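Le registre de Brindus

Lors de la dernière séance publique du cercle, il m'a été demandé de mettre par écrit les éléments que j'avais présentés au sujet du registre de Brindus. Je m'acquitte de cette tâche dans les lignes qui suivent, en priant les lecteurs de bien vouloir me signaler toute erreur de transcription.

Le registre est un cahier de comptes tenu par l'intendance d'un orphelinat pendant la guerre. Il comporte 264 feuillets, dont les premiers ne contiennent que des achats de farine, de savon et de charbon. À partir du feuillet 50, une seconde écriture apparaît en marge. Elle inscrit des prénoms, parfois suivis d'une initiale, et toujours accompagnés d'une ration. Ces enfants ne figurent pas sur les listes officielles de l'établissement, qui étaient transmises chaque mois à la préfecture.

Le rapprochement des deux séries permet d'établir que 28 enfants ont été nourris et logés à Brindus sans y être déclarés. Les témoignages déposés après guerre en mentionnaient un nombre moindre. Il convient cependant de rester prudent : deux prénoms peuvent désigner le même enfant, dont on aurait modifié l'identité à l'occasion d'un contrôle.

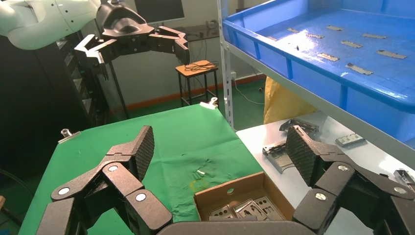
Cercle d'études Kenditum, section Mémoire et archives familiales

La question de l'auteur de ces annotations demeure ouverte. La tradition locale les attribue à la directrice. Mme Genalyn Sebastian, qui a consacré plusieurs années à la correspondance de l'établissement, penche pour l'économe adjointe, dont les lettres présentent la même manière de barrer les sept et d'abréger les noms de mois. J'incline à partager son avis, sous réserve d'une expertise d'écriture qui n'a pas encore été conduite.

On sait peu de chose de cette femme. Elle quitta la région peu après la Libération et ne sollicita aucune reconnaissance. Sa nièce conservait d'elle une lettre, datée d'un mois de novembre sans indication d'année, dans laquelle elle demande des nouvelles de « la petite qui ne voulait pas quitter ses chaussures ». Une annotation du feuillet 112 porte la mention « chaussures, refus ». Le lecteur appréciera la valeur qu'il faut accorder à ce rapprochement.

Le registre lui-même porte la cote 2649 dans l'inventaire provisoire. Les feuillets les plus fragiles ne sont plus communiqués en salle, mais des reproductions peuvent être consultées sur demande écrite. Je rappelle que les prénoms d'enfants dont la descendance n'a pas été identifiée ne doivent pas être publiés, y compris sur les sites de généalogie.

M. Torquil Lindsay a bien voulu relire la partie relative aux filières de passage. Il relève à juste titre que j'avais placé trop tôt le départ du premier groupe vers la frontière, les rations marginales se poursuivant sans interruption pendant tout l'hiver. J'ai corrigé ce point. Il estime également que certains enfants ont pu être confiés à des fermes voisines et revenir à l'orphelinat pour les repas, hypothèse que les quantités de pain inscrites au printemps rendent plausible.

Une seconde note traitera des familles d'accueil et de la difficile question des restitutions d'après-guerre. Les personnes détenant des lettres, des photographies ou des carnets scolaires provenant de Brindus sont invitées à se faire connaître auprès de la section. Les originaux restent la propriété des familles et leur sont rendus après reproduction.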